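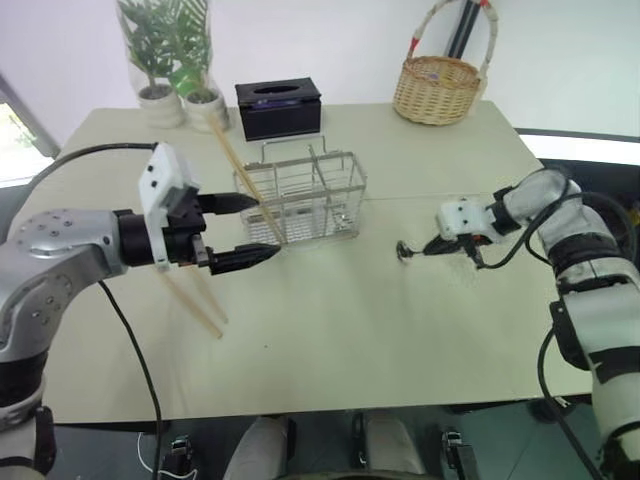

**Tema: ¿Escurridor de alambre para los palillos o es tirar el dinero?**

**rodica_pana**
Llevo tiempo guardando los palillos en el cajón y acaban desparejados. Estoy probando una cesta de alambre con separador, asa detrás y fondo de malla. Los palillos se quedan apoyados en diagonal y asoman bastante por arriba. ¿Alguien la usa a diario o es otro trasto para la encimera?

**Bielecka_B**
Trasto. La malla tupida del fondo es un nido de cal, y si los palillos son de madera clara en dos semanas tienes las puntas grises. Yo tuve una de Hullska y fue al contenedor en noviembre.

**benedetta.galli**
Discrepo. Las puntas se ponen grises en un vaso cerrado, con el agua abajo. En una cesta abierta corre el aire. Lo que no me convence es la inclinación: a poco que la cesta sea baja, se caen los palillos cada vez que la mueves.

> a poco que la cesta sea baja

**rodica_pana**
Pues eso me pasa. Tengo un par dentro, en el lado izquierdo, y otros dos en la mesa, delante. El separador me parece de adorno.

**jolanta176**
El separador es para cubiertos, no para palillos. Los fabricantes ponen «multiusos» en la caja y se quedan tan anchos. ¿Cuánto mide de alto? Sin eso estamos hablando por hablar.

**rodica_pana**
No la he medido. Más baja que los palillos, desde luego.

**Danuta Cz.**
Todos los escurridores son más bajos que los palillos, Rodica, no es un defecto. Mi consejo: puntas arriba, mango abajo. Y sécalos con un paño antes, que el alambre no seca nada por sí solo.

**Bielecka_B**
Si hay que secarlos con un paño antes, ¿para qué quiero el escurridor? Se meten en el cajón y listo.

**Danuta Cz.**
Para que terminen de secarse. Un cajón con madera húmeda huele, compruébalo.

**benedetta.galli**
Lo de las puntas arriba no lo veo. Las tocas con la mano al cogerlos, y el agua baja hacia el mango igualmente. Yo los pongo tumbados sobre una rejilla y llevo tres años con los mismos.

**jolanta176**
¿Tres años con palillos sin lacar? Permíteme que lo dude.

**benedetta.galli**
Duda lo que quieras. Los froto con estropajo suave y nada de lavavajillas.

**rodica_pana**
Entonces hay un voto por el cajón, otro por la rejilla y otro por ponerlos del revés. Voy a dejar la cesta hasta fin de mes. Si se siguen cayendo, irá a parar a las pinzas de la ropa.

**Bielecka_B**
Para las pinzas sí te la compro.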